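4. Descaling claims and what they rest on

Figure 1. Curved grey housing with a ribbed tray along its upper rim, a stainless-steel fitting and a curved lever.
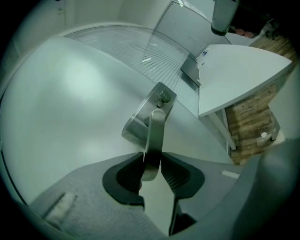
4.1 The claim as it is usually made

Most advice on limescale in the home starts from the same sentence: that scale in a small water-heating appliance wastes energy, spoils the taste of drinks and shortens the life of the machine. The sentence appears in leaflets, on the backs of sachets and in the help pages of retailers, and it is so familiar that few of the sources we read give any support for it. Where support is given, it tends to be a reference to another leaflet.

We take the three parts of the claim separately, because the evidence for them is of very different quality. The physical basis is not in dispute. Hard water carries dissolved calcium and magnesium, heating drives some of the calcium out as carbonate, and carbonate is a poor conductor of heat compared with the metals used in heating elements. What is in dispute, or ought to be, is how much any of this matters in a household appliance used a few times a day.

4.2 Energy

The energy argument was built for boilers and industrial heat exchangers, where hot gas sits on one side of a wall and water on the other. A layer of scale on the water side of such a wall lets heat escape up the flue. An immersed electric element is a different case. Almost all the heat it gives off has nowhere to go but into the water, and a coating of scale makes the element run hotter without sending much of the energy elsewhere. There will be some loss, as the scale itself must be warmed and a longer heating time allows more heat to leak through the walls of the vessel, but this is a smaller matter than the leaflets suggest.

The Vevwood guide, which was the most widely copied document in our collection, quotes a percentage saving for regular descaling and gives no appliance type, no thickness of scale and no water hardness. We wrote to the publisher to ask where the figure came from and were sent the same guide again. The percentage is therefore left out of our summary. Repeating it with a caution attached would only help it travel further.

4.3 Taste

Taste is harder to dismiss and harder to test. Hard water certainly changes tea, and anybody who has moved between a soft-water and a hard-water district will have noticed the film. The question for this paper is narrower: does scale already fixed to the inside of an appliance change the taste of water passing through it, beyond what the supply itself would do?

The only trial we found that tried to answer this was the Presana panel, which used 300 tasters and compared water from descaled and untreated machines. The panel reported a preference for the descaled machines. Our difficulty is with the method. The tasters were told at the start that the session was on the benefits of descaling, and the cups were served in a fixed order, with the untreated machine always first. The two groups of machines were also of different ages. Any one of these would be a reason for care, and together they leave very little to work with. A later note by the same group describes the result as settled. We do not think it is.

There is also a chance of harm in the other direction. Citric acid that has not been rinsed away can be tasted at low levels, and in free-text comments from our own survey several householders said that drinks were worse straight after treatment. The Presana report does not say how long its machines were rinsed.

4.4 Working life

The strongest of the three claims is that scale shortens the life of the appliance. Narrow pipes block, valves stick, and an element that runs too hot will in the end fail. Repair workshops see this often, and we have no wish to argue with them. But a workshop sees only the machines that fail and are thought worth mending. It cannot say how many scaled machines carry on without trouble, nor how many are thrown out for reasons that have nothing to do with water.

Two sources attempt to put a number on it. Ravn followed machines over 2,000 heating cycles in the laboratory, using very hard water, and found that untreated machines slowed before treated ones did. The follow-up went to 4,000 cycles, but the treated group had by then been given new seals and the untreated group had not. The authors mention this in a footnote. It seems to us that it belongs in the title, and we have used only the first stage of the work in our comparison.

The second source, a set of warranty records gathered under the Grendano scheme, covers ordinary kitchens and is more useful for that reason. It shows more failures in hard-water postcodes. It does not show whether the owners descaled, and so it speaks to hardness and has nothing to say on treatment. It has been cited, more than once, as proof that descaling works.

4.5 How often is often enough

Advice on frequency ranged widely, and the spread did not follow water hardness in any way we could detect. Several guides gave one interval for the whole country. Sellers of descaling products tended to recommend shorter intervals than anyone else — no great surprise, though it is rarely remarked on in the literature. Védís Kirkegaard, who read an earlier draft, pointed out that a short interval may be sensible where people forget every other treatment. That is a fair point about habit, and we would welcome data on it. We found none.

The indicator lights fitted to some appliances do not resolve the matter. Most count cycles or litres, and where the owner has not entered the local hardness they fall back on a factory setting. A light of this kind reports how much the machine has been used. Householders in our survey commonly took it as a sign that scale had been detected, and the manuals we read did little to correct them.

4.6 Limits of this section

Our search was confined to sources in English and to documents that could be had without payment, with the exception of the Ravn study. Trade publications are probably under-represented. We also relied on householders' own accounts of what they did and when, and people are known to overstate how often they clean things. If that is so here, the gap between advice and practice is wider than our survey shows, and the apparent benefits reported by careful owners rest on less treatment than they believe they gave. The next section turns to water softeners, where the quality of the evidence is somewhat better and the claims are a good deal larger.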